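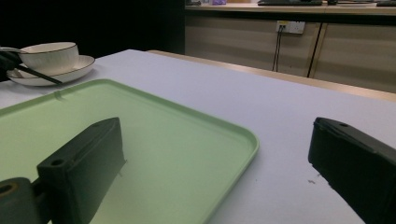 About Wiltcombe

Wiltcombe teaches people how to run a table. By that we mean setting it, serving at it, clearing it, wiping it down and putting everything back where the next person will find it. We teach this to people who want to work in cafes, school dining rooms, care homes and small hotels, and to a fair number of people who just want their own kitchen to stop annoying them.

We know how that sounds. A school for carrying trays. When Aranka Gulyás started the first course she was told by her own sister that no one would pay to learn it, and for the first January that was close to true. Three people signed up and one of them thought it was a pottery class. She stayed, for what it's worth, and later ran the breakfast room of a guest house for several years.

Who we are

Aranka Gulyás founded the school and still teaches the opening morning of every course. She worked in dining rooms most of her life and has a low opinion of most training, including some of the training she has given. Her view is that people learn to clear a table by clearing tables, and that a teacher should mainly keep quiet and hand over the cloth.

Huw Price looks after the serving course. He came to us from school catering and does not like slides, laminated sheets or the word "excellence." You will not find it anywhere else on this page.

Mariann Kovács and Béla Kovács run the home course between them. They are married and they disagree about drying racks. Students are not asked to take sides.

Vega Benítez handles bookings, the store cupboard and complaints. If you write to us, she is the one who writes back, usually before 10 in the morning.

What we teach

There are two courses, serving and home. We used to have a third, on table decoration, and dropped it. It filled up well enough but we could not say what anyone had learned by the end, and neither could they.

The serving course runs for 8 weeks. The first weeks are trays and nothing else: how to load one, how to lift it, where to put it down. Most people who have never done the work think they can already do this. Some of them can. We ask everyone to start from the beginning anyway, and the people who grumble most about it in week one tend to be the ones with a sore wrist by week two.

After that come full tables, moving between guests, clearing from a busy room, and the part we care about most, closing down. Anybody can lay a nice table at noon with time to spare. We want to see what yours looks like at ten past nine at night when you want to go home.

The home course is shorter and looser. It covers clearing after a family meal, wiping surfaces properly, storing trays and boards so they come out again without an avalanche, and deciding what to get rid of. Mariann would like us to say that it is not a decluttering course. Béla would like us to say that it is, a bit.

Our rooms

We teach in what used to be a furniture showroom on the Plarnonow side of town. It has big windows, a floor that slopes slightly toward the back door, and heating we have stopped making promises about. Bring a sweater between November and March.

Students sometimes expect a pretend restaurant with candles and a piano. We had a company quote us for one of those. The price was silly, and we didn't believe it would teach anything a plain table couldn't, so we bought plain tables. They have pale tops, mostly white, and we picked them for a practical reason: you can see what you missed. A dark wood table is very forgiving. You can wipe it badly for years and feel fine about yourself. On a white top every crumb shows, and Huw can find the one you left from the other end of the room – he will point at it and say nothing.

The trays

We get more questions about trays than about anything else, so we may as well put the answers here.

We use smooth, rimmed trays with rounded corners, in a few pale colors, the green being the one people ask about. The color is not a system. A visitor once took detailed notes on what each shade must stand for and we hadn't the heart to stop her. We bought what was in stock.

The shape does matter to us, a little. A low rim is enough to stop a spoon sliding off and won't catch your fingers when you put the tray down. Rounded corners wipe out more easily than square ones. That is about the whole of our expert knowledge on the subject, and we are suspicious of anyone who has much more.

We tried the ones with grippy surfaces. They worked fine for glasses and were miserable to clean, so they went into the cupboard and then out of it. We also tried a set sold to us under the name Fullus, which was meant to be a complete serving system with fitted dividers. The dividers held everything firmly in place, including anything you were trying to take off. Vega still has the box and keeps pens in it.

No, we don't sell trays. No, we don't get anything from the people who do.

How we know if it works

We are wary of schools that print a success rate. You can make those figures say nearly anything by choosing who to count, so we don't publish one. Here is what we can tell you. At the end of the serving course each student runs a full sitting by themselves, with real people eating a real lunch, and closes down the room afterward. If it goes badly they can come back and do it again at no charge. Up to 29 people come to those lunches and they are told to behave the way they normally would, which some of them take as permission.

We do not give grades. You get a short letter from whoever taught you, saying what you can do and what you still need to work on. A few students have told us they would have liked something nicer for the wall. Employers seem to like the letter better, though we have only heard from the ones who bothered to call, and that is a group we wouldn't put too much weight on.

What we are not sure about

Most pages like this one skip this part. We argued over whether to include it, and Aranka won.

We aren't sure the course needs to be as long as it is. Huw thinks two of the weeks could be squeezed into one. Aranka thinks he is bored of those two weeks.

We aren't sure the home course helps people after the first few months. Habits slide. We asked past students to write to us a year later, and the ones who did were cheerful, but we suspect the ones with a pile of plates in the sink did not feel like writing.

We have also never settled whether to teach wiping toward yourself or away. Every teacher here has a firm belief about it and not one of them has evidence. You will be taught both and you can make up your own mind.

Working with other places

We train staff for Lengyel, a family bakery and cafe with one large room and a very narrow kitchen door. They send us new people each spring and we go over there for a morning in return. It is a useful check on us, as a method that works fine in an old showroom can fall apart in a doorway with somebody coming the other way holding soup.

We have turned down offers to put our name on other schools' courses. One asked us to approve a tray-carrying certificate taken entirely on a screen. We wished them luck.

Fees and places

The serving course costs 700 for the full run, with lunch on teaching days. You can pay in parts. If you drop out in the first two weeks you get the rest back, and we won't send you an email asking how your journey has been.

Groups are small. We will not squeeze in an extra person, even a very charming one, because there is only so much table to go around.

You do not need experience, special shoes or a uniform. Wear something with sleeves you can push up. If you have a bad back or a bad shoulder, tell Vega when you book and we will work out what to change. Plenty of good servers carry less and walk more.

Come and look first

Please don't book on the strength of this page. We wrote it and we're hardly neutral. Visits are in the morning, from half past nine, while a class is running. Sit at the side, have some coffee, watch people clear and reset the same table until you've had enough. If it looks dull to you, it probably will be – a good part of the work is. Vega can be reached through the contact form, or leave a note in the mailbox by the back door. The front bell has not worked since we moved in.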